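Jury service: can I tell people about the case now it's over?

Posted in Law and Courts, Ernell Community Help

Posted by fevalby_reader

I finished jury service in February. It was a trial at the Crown Court in England, and it went on for longer than we were told it would. We reached a verdict, the judge thanked us and we were sent home.

My problem is that I don't think the local paper reported it properly. The piece made it sound as though the prosecution evidence was all one way, and it wasn't. There was a whole morning of defence evidence that the reporter doesn't seem to have sat through. I would like to write to the paper and put this right. I wouldn't use my name. 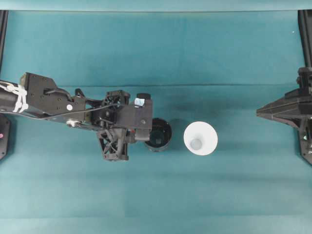

I also have a second worry. One of the other jurors said something in the jury room, quite early on, that made me think they had decided before hearing anything. I didn't report it at the time. I thought it was up to the foreman to deal with, and then we got busy with the evidence and it slipped. It has bothered me ever since.

So what am I allowed to say, and to whom? I have looked for the leaflet we were given on the first day but I must have handed it back with my pass. A relative says that once the trial is over you can say what you like, but that doesn't sound right to me.

3 replies

Zidholm Lane

Your relative is wrong, at least for England and Wales. There are two separate things here and it helps to keep them apart.

What happened in open court is public. You sat and listened to the same evidence as anyone in the public gallery, so you can talk about that once the trial has finished. If the paper left out the defence evidence, you can write in and say so. Check first that there isn't a reporting restriction on the case. These are common where there are children or certain kinds of victim involved, and they can carry on after the verdict. The court office can tell you if there is one.

What happened in the jury room is not public and doesn't become public later. It is a criminal offence to disclose what was said, the opinions people gave, the arguments they used or how they voted. The rule used to be in the Contempt of Court Act 1981 and is now in the Juries Act 1974. Leaving your name off makes no difference. Telling your family counts as well, and so does posting it online.

I would be careful with the letter for this reason. It is easy to start with "the defence evidence was strong" and finish with "which is why some of us had doubts". The first part is about the court — the second is about the jury room.
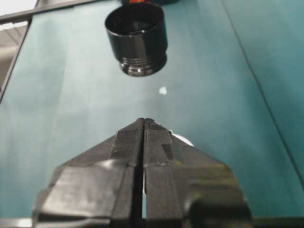 By Chien
Member since the old board, 103 posts

Agree with the reply before mine on the letter. I'll take the second part.

There are exceptions for reporting a concern after the trial. You can tell certain people that an offence or contempt may have been committed by a juror, or that something happened which might give grounds for an appeal. The list includes the police, a judge of the Crown Court and court staff at the court where you sat. A newspaper is not on it and neither is this site, so please don't add any more detail here than you already have.

If I were you I would write a short letter addressed to the court manager, with the name of the case and the dates you sat. Say that you were a juror and that you have a concern about the conduct of another juror. You can ask how they would like to receive the details before you put them on paper. Send it soon, as there are time limits for appeals and the months go by quickly.

Whether anything comes of it is a different matter. The appeal court is slow to look behind a verdict, and one remark may not be enough. You would have done your part though.

Scotland and Northern Ireland have their own rules, so anyone reading this from there should look those up.

ernell_6

I did mine years ago and everybody talked about it in the pub after, no one got in trouble. Wouldn't lose sleep over it. You can get your bus fares back if you haven't claimed, there is a form.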